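Reading the Brunen paper on two-arm shelf work again. The headline is a success rate, and I have the same trouble with it I had in August.

A "success" there means the box left the shelf. Where it ended up, which way it faced, whether the other arm had to get out of the way: none of that is scored.

So we set up our own version with cereal. Two arms, a green work surface, a raised shelf. 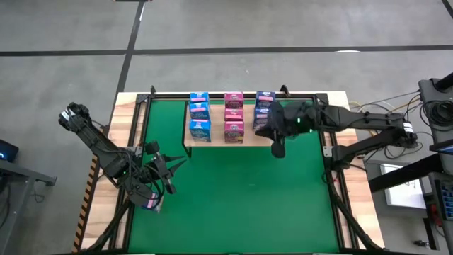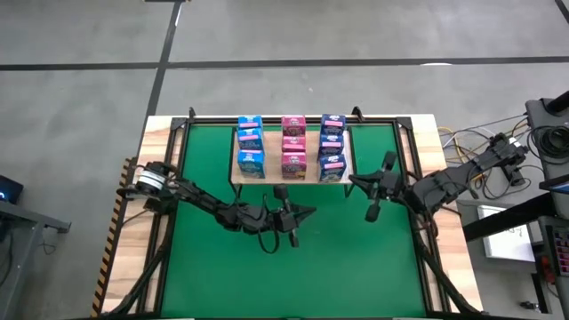
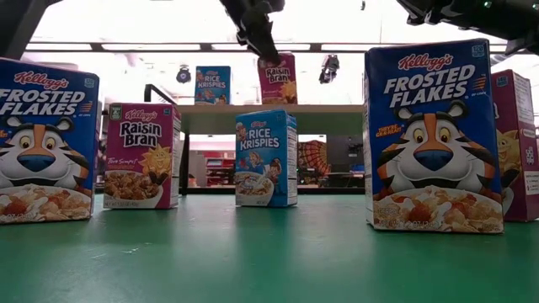
Our rule is stricter and more boring. A box counts if it is set down upright, inside its zone, and neither arm has touched a neighbor. Anything else is a fail, including the ones that look great on video.

I know someone will say this punishes the policy for things it was never trained on. Fine. Then say in the abstract that it was never trained on them.

We're doing 100 trials per policy with the start layouts fixed in advance. Brunen reports 400, which sounds better until you get to the appendix and find that 175 of them share a single start layout.

Same layout, same light, same boxes. I'd call that one trial with a lot of noise measurements – useful, but for a different question.

Güven Taşdemir asked me why not run all 400 ourselves with varied layouts. Because resets are done by hand and we have 5 days on the table. If anyone wants to fund the rest, my inbox is open.

The other thing that bugs me is handoffs between arms. The paper says the arms "coordinate." Coordinate how? Swap in two independent single-arm policies with a simple keep-out rule and tell me the gap. That baseline isn't in there.

Leonor Quintela thinks the gap will be real but small. I think it could be zero for the outer columns and only show up in the middle one. We wrote both guesses down before starting so neither of us can wiggle later.

To be fair to the authors, they released their weights and answered two of my emails. Plenty of groups do neither.

Failures get logged by type: dropped, tipped, wrong zone, touched a neighbor, timed out. One label each, the first thing that went wrong. Two people label separately and we'll post the disagreements too.

No numbers from me until all the trials are in – please stop asking for the "early trend"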